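Home > Film and TV Help > Trailers and Upcoming

Hister full trailer - is it the same story as the teaser??

Posted by clotafan49
Saturday, June 6, 2026

Just watched the new Hister trailer and now I'm confused. The teaser in February made it look like a road film, two sisters and a lost dog. Now it's all underwater and theres only one sister? Did they change the plot or am I being thick. Also does anyone know the rating, want to take my lad, he's seven and hates loud bits.

3259 views

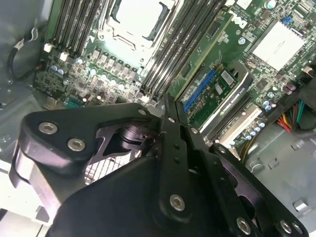
2 replies

tealeaf_19
Same film. Teaser was all from the first part, before the flood. Watch the new one again and pause when the lighthouse goes dark, younger sister is in the boat, back to us, yellow hood. So she's still in it. My guess is they get split up and the older one goes down to find her. Dog is on the poster so dog lives. Probably.

No rating yet as far as I can see. Clota did the last two from this studio and both were PG. This looks a bit darker but not by much. Loudest bit in the trailer is the whale, if he's ok with that he'll be ok. Our local does a quiet screening on the second weekend, volume down, lights half up, worth ringing yours to ask.
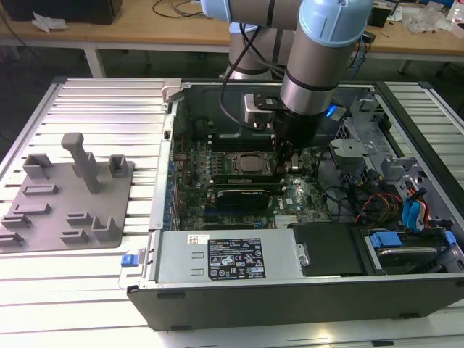 The trailer stutters on the official page, if that's part of why you missed the boat shot. Did it for me too, right when the wave comes in. Drop it to a lower quality or get it from the Abreu channel, same cut but plays fine. If it still jumps on a desktop it might be the graphics card, that's the black one lying across the board below the processor in the photo, and updating the driver for it sorted mine. Took 14 minutes. Then watch right to the end, there's a short bit after the title wiht the dog.

mossy_datis
havent seen the teaser but the trailer is brilliant, cried at the whale. I think its a differnt film from the book though, in the book there is no sister at all so who knows. Datis has a page on it somewhere with all the cast, cant find the link now. songs are good as well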